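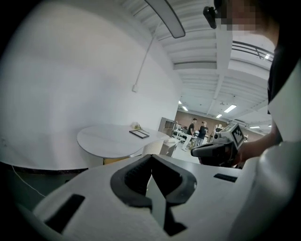
Mesa ovalada junto a la pared curva, en la planta reformada de Drevomton.

**Drevomton completa la reforma de su planta diáfana**

La sede de Drevomton ha recuperado el uso completo de su planta diáfana tras los trabajos de iluminación, electricidad y mobiliario iniciados en febrero. La intervención afecta a 682 metros cuadrados útiles de los 828 construidos; el resto corresponde a aseos, almacén y cuartos técnicos, que mantienen su instalación anterior y quedan fuera del proyecto.

La obra conserva el techo a la vista. En la documentación previa se había estudiado un falso techo continuo, opción que se descartó por la pérdida de altura libre y por el coste de registrar las conducciones. La solución definitiva deja vistos los paneles y las vigas, acabados en blanco, y cuelga de ellos las luminarias lineales. El mismo criterio se ha aplicado a la alimentación de las paredes: los tubos se llevan en superficie, también de color blanco, hasta las cajas de toma. En la pared curva no se ha abierto ninguna roza.

Esa pared condicionaba buena parte de la distribución. Los muebles de trasera recta dejaban un espacio muerto de anchura variable, difícil de limpiar y sin aprovechamiento. Morelli, adjudataria del lote de mobiliario, propuso mesas de contorno ovalado, que pueden acercarse al paramento sin que las esquinas invadan el paso. Los tableros son blancos y admiten trabajo por los dos lados.

Según el responsable técnico del proyecto, Ezequiel Benítez, el replanteo de las luminarias se hizo dos veces. «La primera propuesta seguía la modulación de las vigas y dejaba en penumbra el borde próximo al muro. En la segunda se giraron los carriles y se acortaron dos tramos», explica. El suministro ha corrido a cargo de Willitz y el montaje se ha realizado con plataforma elevadora, en horario de tarde.

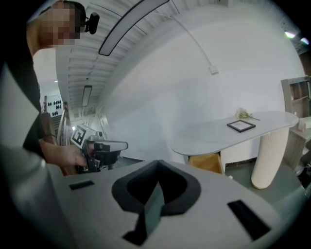 Las luminarias quedan suspendidas a distinta cota según la zona. Las más bajas cubren los puestos y las restantes, las circulaciones. El encendido se divide en cuatro circuitos, con mando independiente para cada uno y un apagado general junto al acceso. No se ha instalado regulación automática por luz natural, aunque el cuadro dispone de espacio de reserva para incorporarla más adelante.

En electricidad se han tendido casi 2000 metros de cable nuevo, entre alumbrado, fuerza y datos. Kandbridge, encargada de la ingeniería, ha separado las líneas de alumbrado de las de tomas – antes compartían protección – y ha sustituido el cuadro secundario. La documentación final incluye los planos de trazado y la identificación de cada circuito, que en la instalación original no existía por escrito.

El aforo previsto para la planta es de 50 personas, el mismo que antes de la reforma. Tampoco varían los recorridos de evacuación. Las sillas existentes se han mantenido después de una revisión de patas y uniones; las unidades con holgura se han retirado para su encolado y volverán a la planta en una segunda entrega.

Quedan pendientes tres partidas menores: el remate del rodapié en el encuentro con el almacén, la fijación de varios cables que bajan sueltos por la pared y el ajuste acústico, para el que se tomarán medidas con la sala ocupada. Benítez señala que los paramentos lisos y el techo sin revestir hacen previsible una reverberación superior a la deseada – el margen se conocerá tras la medición – y que la partida contempla paneles absorbentes en la parte alta de los muros.

El acceso se realiza por la entrada principal del edificio. La puerta del muelle seguirá reservada al transporte de material hasta que finalicen los remates.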